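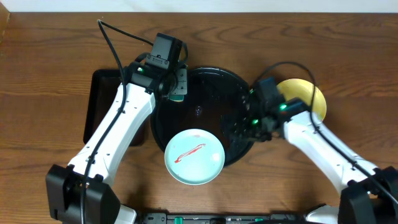

Mesa de platos, los dos brazos. Plato verde menta con resto rojo, apoyado en el borde de la bandeja redonda.

Cuaderno de taller — jueves 16 de agosto

Tema del día: recoger y limpiar platos con restos. Sigue abierta la pregunta que Botond Sárközi escribió en la pizarra en la primera semana: si una persona compra esto para su cocina, ¿le quita trabajo o le da trabajo? Hoy no tengo la respuesta, pero tengo algunas notas y las dejo escritas antes de olvidarlas.

Montaje. Dos brazos sobre la misma barra, bandeja redonda negra en el centro, bandeja rectangular a la izquierda, plato amarillo a la derecha sobre la madera. Como resto uso la salsa de tomate Mamum de siempre. He probado también el kétchup del comedor y es peor para comparar, porque se seca muy rápido y forma una costra en los bordes. Quien repita la prueba, que use Mamum y que lo apunte.

Programa: la política de Zondska, versión del lunes, sin cambios. El registro lo guarda Brodumel en la carpeta compartida. Por la mañana el registro se paró dos veces y tuve que reiniciar el equipo; los intentos perdidos no los he contado en ninguna parte.

Resultados, en bruto. 43 intentos válidos entre la mañana y la tarde. Llamo «válido» al intento que empieza con los dos brazos en posición y termina por sí solo, bien o mal, sin que yo toque nada. De ellos, 29 terminaron con el plato donde tenía que estar y sin caída. En los otros hay de todo: la pinza cierra en el aire, el plato gira, el plato se queda medio montado sobre el borde de la bandeja y el programa cree que ya terminó.

Este último caso me preocupa más que las caídas. Una caída la ve cualquiera. Un plato mal apoyado con el programa contento es un error que en una casa se descubre más tarde, cuando alguien levanta la bandeja. He propuesto a Botond una comprobación final con las cámaras de muñeca: mirar el borde del plato desde los dos lados y decidir si está plano. Él piensa que basta con medir la fuerza al soltar. Podemos probar las dos cosas, no son caras.

Sobre la limpieza. Aquí tengo que ser más prudente. El programa reconoce bien una mancha grande y de color fuerte. Con una mancha fina ya no es tan seguro: la zona oscura la marca casi siempre y la cola clara la pierde. Si le pregunto al sistema «¿está limpio?», dice que sí demasiado pronto. Una persona pasa el dedo o inclina el plato hacia la luz. Nosotros tenemos cámaras en las muñecas y no las usamos para inclinarnos a mirar, y me parece una lástima.
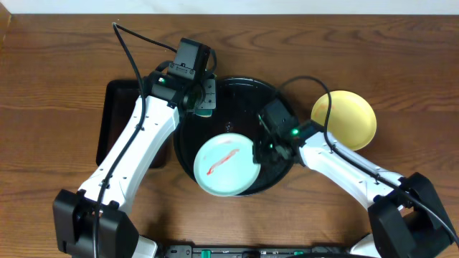
Mismo montaje. Franja roja más oscura en el extremo inferior izquierdo; el plato sobresale un poco de la bandeja negra.

Brillo de la bandeja. La superficie negra refleja, y el detector de bordes de Wubshet a veces toma el reflejo por un objeto pequeño. He bajado el umbral y mejoró algo, pero entonces pierde marcas débiles en el plato amarillo. Lo he dejado como estaba. La solución buena sería una bandeja mate; he pedido precio y el proveedor no contesta, supongo que por agosto.

Cables. El del brazo derecho queda por encima del plato amarillo cuando la pinza trabaja en el centro. Hoy no enganchó nada, pero no me gusta. Hay que poner una brida más cerca de la muñeca y dejar menos bucle. El del izquierdo también tiene demasiado arco. Lo anoto por segunda vez en este cuaderno — la primera vez lo anoté y no lo hice.

Tiempos. Un intento bueno dura roughly... perdón, mezclo idiomas: unos 400 segundos, si cuento desde el primer movimiento hasta que los brazos vuelven a reposo. Una persona hace lo mismo mientras habla por teléfono. No lo escribo para quejarme; me interesa saber dónde se va el tiempo. Mirando los vídeos, la mayor parte se va en la aproximación: las pinzas llegan cerca del borde, se paran, corrigen, se paran otra vez. El agarre es rápido. Si quitamos la mitad de estas pausas sin perder agarres, el número ya sería otro.

¿Puede hacer la tarea, entonces? Mi opinión de hoy, que puede cambiar mañana: mover un plato vacío en una mesa que conoce, sí, con alguien en la misma sala. Decidir si un plato está sucio, a medias. Dejar la cocina recogida y marcharse uno a trabajar, no. Botond es más optimista que yo y dice que comparo con una persona adulta y despierta, y que debería comparar con sus hijos después de cenar. Acepto la observación.

Una cosa más, para no discutirla de nuevo en la reunión. Alguien preguntó si no es más lógico poner todo en el lavavajillas y olvidar la mancha. Sí, para lavar es más lógico. Pero hay que llevar el plato hasta allí, y quitar antes lo más grueso, y esa parte es la que estamos probando.

Pendiente:
Brida en los dos cables.
Repetir con plato de color oscuro, mismo resto.
Comprobación final: versión cámara y versión fuerza, por separado.
Preguntar a Wubshet si el umbral puede ser distinto por zonas.
Comprar más Mamum, queda medio bote.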